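Niston publishes house rules for hand-held gripper recording

May 2020

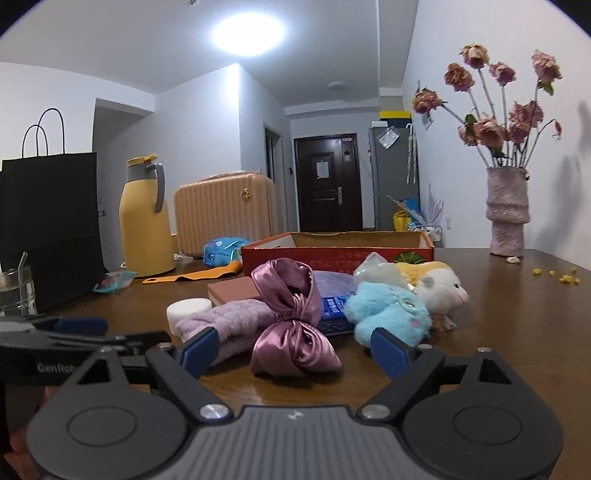
Who must follow the new rules? Everyone who records with a hand-held gripper for Niston, including the contractors at Farkley and students on placement.

The rules fill 52 pages and replace the short notice of last November. A session in a private home can now last 200 minutes at most, breaks included. The resident signs the consent form before any equipment is unpacked, and may stop the work at any moment without giving a reason.

Letters, medicines and family photos must be put away first. Finger pads are to be wiped between homes and changed after 400 grasps, or sooner if the surface is torn. Fragile objects stay at the centre of the table.

Hajdu, which reviewed the draft, asked for a clearer paragraph on labour hours, and this was added. Fliltby will check 5 per cent of the recordings against the rules. Comments on the text can be sent to the Niston office until the end of November.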